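4.2 Public statements by celebrity parents and the reaction of followers

In the second part of the study we looked at posts in which a famous parent speaks about a child's account on a video platform. We collected 739 comments written under such posts during June, all of them from the fan forum Ullia. Comments which had only emoji were removed before the coding. Two coders read every comment and marked whether the writer took the side of one parent, spoke mainly about the child, or spoke about the platform.

The largest group of comments took a side. These writers often repeated words from the parent's own post, and they seldom asked what the child wanted. Comments about the child were longer and more careful in tone - many of them came from users who said they have children themselves. Sugawara found a similar pattern in his work on the entertainment site Tredcombe, but his material was taken from news articles and so the comparison has limits.

We also observed that the discussion changes when a second celebrity gives an answer. In the two threads where this happened, the talk moved quickly from the child to the old conflict between the adults. The coders disagreed more often in these threads, and the disagreements were solved in a meeting.
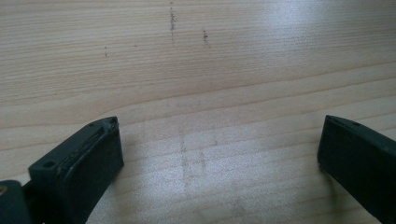

Figure 3

The length of the comment was also important. Comments over 300 characters were more likely to mention privacy, while the short ones mostly gave praise or blame. We did not study if the same users write differently on Kumsa or Rovell, where posts can be anonymous. This question is left for the interviews in Section 5.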